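Stornavik 10 review: a task planner for two-arm robots

I have been running Stornavik on our two-arm machine since March, mostly on floor jobs with a broom and a long-handled dustpan. It takes a written task, breaks it into steps and sends targets to both arms through one controller.

The best part is the arm sync. You set which hand leads, and the other follows with a limit on how far the two tools can drift apart. Our old setup with Furlow needed a separate script for that. 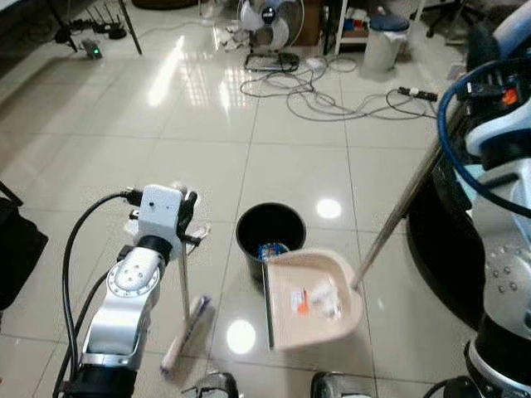
Perception is weaker. Glossy tile gives it trouble, and the default settings kept marking light reflections as litter. Nayara Siqueira on our team wrote a mask that fixed most of it – 143 lines, and it should have been in the box. Thin clear plastic still gets missed more than paper does.

The log viewer is good. You can step through a run and see which planner call led to each move. Replanning after a dropped tool is slow, and the docs on it are thin.

A license costs $3465 per robot. I would pay it again for the two-arm control, but try the camera side on your own floor first.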